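Search this site Enter keywords Go

Gernelance Water Users Association
Minutes of the Operations Meeting, 25th February
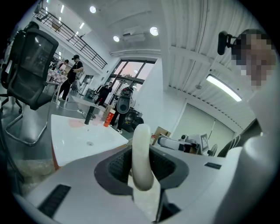 At the white table.

Present: Devendra Pant (chair), members for Upper Tudose, Lower Tudose and Ralleda, district engineer, clerk.
Apologies: member for Sora.

1. Previous minutes
Accepted with one correction. Item 4 should read "Ralleda lateral," not "Ralleda main."

2. Meter readings
The clerk tabled the winter readings. The Tudose headgate meter shows 1531 acre-feet delivered for the season to date. The sum of the turnout meters downstream is 1011. The engineer stated that the gap is too large to be seepage alone and that the headgate meter was last calibrated before the new trash rack went in. Turbulence from the rack may be causing it to over-read. Lower Tudose asked whether unmetered stock ponds had been included. They had not.
Action: engineer to take current-meter measurements at the headgate and at the Ralleda split, same day, steady flow.
Action: clerk to list stock ponds by parcel.

3. Ralleda lateral lining
Two options were discussed: concrete from the split to the county road, or buried PVC pipe over the same reach. Pipe removes the weed problem but needs a screened inlet and an air vent at the high point. The member for Ralleda prefers pipe. Upper Tudose objected to any option that raises the water level at the split — the bank there has about 5 inches of freeboard at full flow. Engineer to run the backwater calculation for both. Deferred.

4. Gate 5
Stem is bent and the gate will not seat. Leakage is going to the wasteway. Agreed to replace stem and lift nut and reuse the existing frame. Spending limit $1000 including freight. Moved Lower Tudose, seconded Ralleda. Carried.

5. Rotation schedule
The draft keeps the same order as last year, with Sora moved to the end of each turn at its own request. Upper Tudose asked for the changeover to be at 6 a.m. instead of midnight. The chair noted that a daytime change would require the ditch rider to reset the split during peak demand in July. No agreement. Written comments to the clerk before the next meeting.

6. Other business
Weed screen at the county road culvert to be cleaned before first water. Key for the Sora gate box is still missing; clerk to cut a new one from the spare.

Meeting closed 8:50 p.m.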